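School supplies scheme to open to all Skakonley pupils

Every primary pupil in Skakonley will be able to claim a free set of classroom supplies from September, after the town council agreed to widen a scheme that until now covered only families on low incomes.

The council approved the change by 4 votes at its March meeting. It means 1366 children will qualify, up from 136 last year. Sets will be handed out at the Zania library on the high street, and parents will not have to show proof of income.

The council has set aside money for one year only and will look at the scheme again next spring. Schools have been asked to send out claim forms before the summer break – late forms will be taken at the library desk.

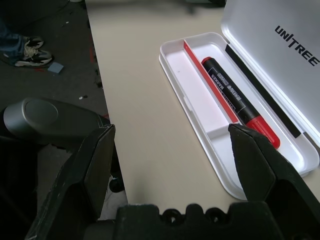 Fanni Kocsis told the meeting that the old rules had put parents off, and that some had bought supplies they could not afford sooner than fill in the form. She asked for the new one to be kept to a single page.

Other speakers wanted the money spent on school meals. A motion to delay the decision until the autumn was defeated.

Pupils at Renero Road, the smallest of the town's primaries with 80 on the roll, will get their sets at school as the bus to the high street no longer runs in the afternoon.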